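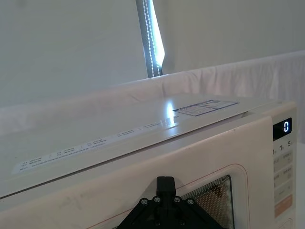 Estrella Xolalpa's opinion, given over our shoulders in week two and repeated at the final review, was that a robot which can't tell when to stop pushing should not be allowed near a door. We put it in our notes as a joke. It is now more or less the finding of this report.

Our project, Plolau, set out to have an arm open a microwave, wait, and close it again. Opening went fine early on, so we spent most of our worrying on opening. Closing was assigned to whoever had the least to do that week.

The fault

On 17/09/2026 we left Plolau running a long set of open and close cycles. On cycle 31 the arm swung the door to, met resistance a little before the position it had been told to reach, and kept going. The oven slid back across the table. The arm, which had been promised a closed door at a certain spot in space, followed it there. One of us hit the stop button, and the other one said a word that isn't in the log.

The log itself was cheerful throughout. All 2,148 lines of it report normal operation, including the ones written while the oven was traveling.

What we think happened

The closing move was position only. We had recorded where the door ended up when it was shut and played that back, with a force limit that we believed was on. It was on in the opening script. The closing script had been copied from an older version and the limit was set to zero, and our code reads zero as "no limit." We wrote that code. We remember thinking it was clever.

The second cause was slower. Each cycle nudged the oven a tiny bit, so the recorded position was a little more wrong every time. By the end the arm was closing a door that had moved somewhere else. We had talked about fixing the oven to the table and decided it was heavy enough.

Damage

One bent finger pad, replaced. The door still latches. The group's confidence was not replaced in time for the midterm.

Changes made

Zero now means zero, and a missing limit makes the program refuse to start. The arm closes the door until it feels 12 newtons and then stops, wherever that is. It checks the oven's position again every 4 cycles. The oven sits against a stop block screwed to the table, named Mendoza by a vote we are not proud of. And someone stays within reach of the button, without headphones.

Still open

A door that is blocked feels the same to the arm as a door that is shut. A dish handle sticking out would pass as a success. We tried reading the gap from the wrist camera, but the results depended too much on glare to be trusted, so that is left for the next group, along with the spare finger pads in the second drawer.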